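Kekari pencil case set: packing with two arms

Sep 26, 2026
Margaux Brunet

So this is the data that goes with our little study on lid closing, and I've tried to write down everything I wished I'd had in the last set I downloaded from somebody else. If you only want the numbers, there are 307 episodes, 298 of them usable, and both arms move in all of them.

The job is a pencil case. It starts open on the table with its contents lying nearby, the arms put the things in and then the lid gets shut. Sounds dull, I know! But the lid is the whole point. Our question was whether a policy does better if you teach it packing and closing as one long thing, or as two separate skills with a hand-over between them. We call the first one Bakke and the second one Sturkov, and you'll see those names on the folders.

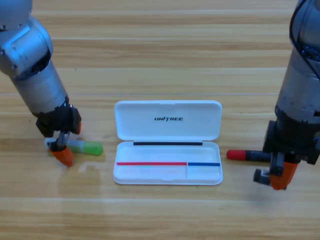
Every episode is teleoperated by a person, start to finish. I did most of the driving myself back in June, with help from the others in the Skenham lab when my wrists had had enough. You'll be able to tell us apart if you plot the speeds – I'm slow on the approach and quick on the way out, and I couldn't train myself out of it. There's an operator field in the metadata so you can split on it.

The arms are allowed to work at the same time. I didn't set a rule about which one goes first, and I'm in two minds about that now. It makes the data more natural but it also means the policy has more than one good answer at the start, and the simple regression baseline really hates that. It dithers between the two. The diffusion one copes much better.

What counts as packed

Everything has to be inside the tray, lying low enough for the lid to come down. I don't care which way round things point, as long as each one is in its own section. The small black block was the nuisance, mostly because it has a right-hand section to itself and there isn't much slack.
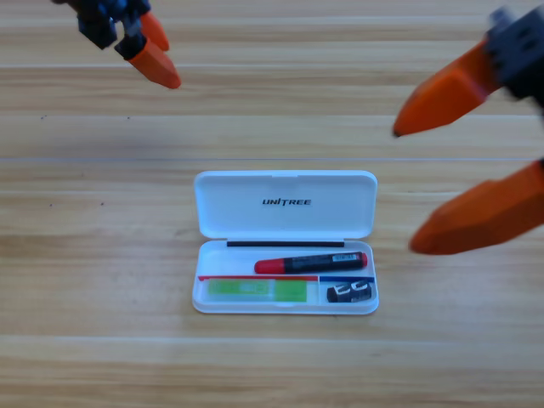

Case packed, lid still open, both grippers clear.

That moment is where we cut the episode for Sturkov. The label is called packed_t and it's the first frame where all the items are in and both grippers have let go. I marked these by hand, then Sturkov trains one policy on everything before the cut and another on everything after. Bakke never sees the label at all.

One warning about packed_t: I was stricter in the later batches. In the early ones I'd mark it as soon as the fingers opened, and later I waited until they'd moved away a bit. The batch number is in the metadata, so please check it before you do anything clever with timing.

Closing

An episode is a success only if the lid is down when the arms stop. A lid resting half open is a fail, and so is one that gets shut and then springs back up.

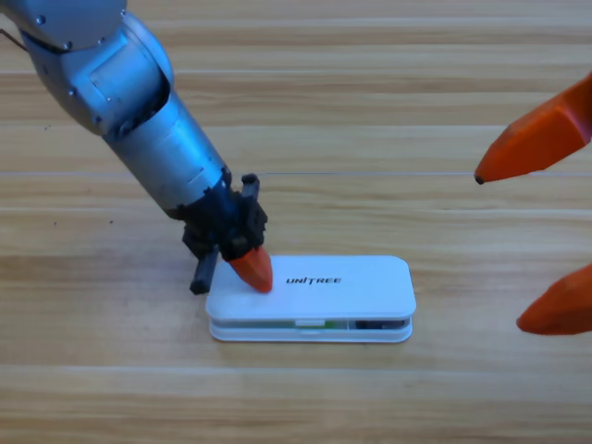 I also kept a contact flag for the closing part, worked out from motor current, which is a bit rough. It's fine for "is a finger pushing on something" and no good at all for "how hard". I'd love proper force sensing on the fingertips but that's for another year and another budget.

What we found, briefly: the split version closes the lid more often when the packing has gone neatly, and the single long one is better at putting up with a mess. I had expected the split to win everywhere, so that was a surprise. My guess is that the closing policy in Sturkov has only ever seen tidy cases, because that's how its training data begins, and it has no idea what to do with a pen poking up. We're testing that at the moment with some deliberately untidy starts, and those aren't in this release.

Start positions

The case stays in much the same spot and the items get moved a little between episodes. A little is the honest word for it. If you train on this and then shift the case right across the table, it won't work, and please don't write to me about it (two people already have).
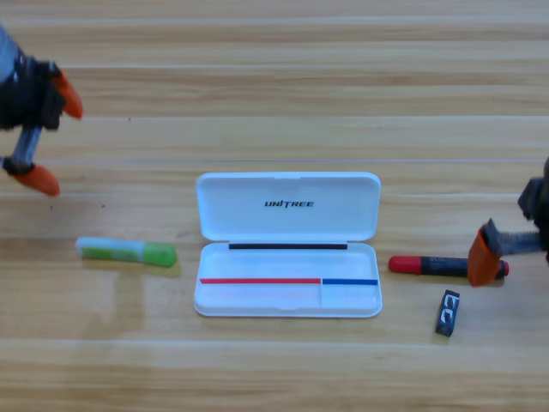
Known problems

- The nine unusable episodes are still in the download, in a folder called dropped. Mostly the recording stopped early.
- Timestamps on the two arms can drift apart slightly in the longest episodes. Resample before training.
- Fast finger movements come out blurred. I left those frames in.
- The item names in the metadata changed once, so "pen" and "marker" mean the same thing.

If you use the set, just cite the Kekari note and tell me how it went – I'm especially keen to hear from anyone who tries a third way of cutting the episodes.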